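Hand grippers pulled from home trials after pads found slipping

Mon 21 April

Keveck has told its home crews to stop using one batch of hand-held grippers after the finger pads worked loose during laundry sessions. No injuries. Eight units recalled so far, out of 24 in use.

The grippers are squeezed by hand and record how a person picks up and folds clothes, so a robot can be taught the same moves later. Crews work in ordinary bedrooms, on ordinary beds, with whatever is in the wash pile. Jeans are the worst for it, says the safety note sent out this morning. Thick seams, stiff waistbands, a lot of squeeze needed.
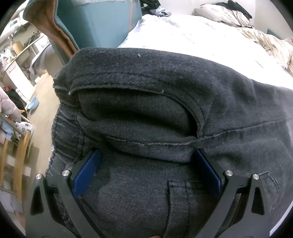 The fault is in the glue between pad and jaw, according to the note. Under a hard sideways pull the pad creeps towards the tip, and once it has moved far enough the bare metal edge behind it can meet the cloth. Or a finger. Three crews reported it seperately in the same week, the first after a pad came away completely and was found inside a sleeve.

Bouchard, which supplies the pads, said it changed adhesive in October and is checking whether the affected stock came after the switch. It would not say how many pads went out to other customers.

A second problem has turned up along the way. Grippers used in pairs have been knocking together when both hands go for the same bit of fabric, and the pivot screws on six of the recalled units were found to be under-tightened. Keveck says that is a seperate matter from the pads but the two make each other worse, a slack linkage lets the jaw twist and the twist loads the glue. 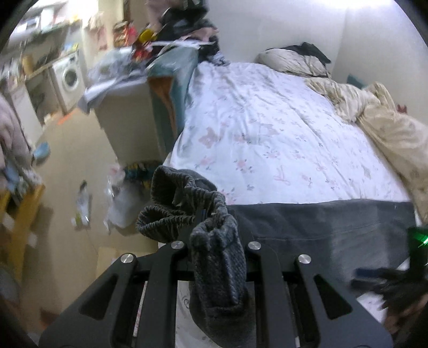

Crews with units outside the batch can carry on, with checks before every session. Pads to be pushed firmly with a thumb, both directions. Any movement at all and the gripper goes back in its box. Screws to be checked by hand, not with a power driver. Heavy denim is off the list until further notice, knitwear and bedding are fine.

Recordings made with a loose pad may have to be thrown out too. Wallia, which is using the laundry data to train its folding robot Hero, said it had paused the latest training run while the sessions are gone through. The worry there is that a robot taught from a slipping grip will learn to squeeze too hard. No robot has been in any of the homes, it added.

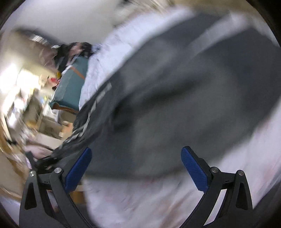
What crews should do now

Check the batch sticker inside the handle. If it is on the recall list stop using the unit, tape the jaws shut and wait for the courier. Dont try to re-glue pads at home. Replacement grippers are due out within three days, Keveck says, and booked sessions will be paid even if they cant go ahead.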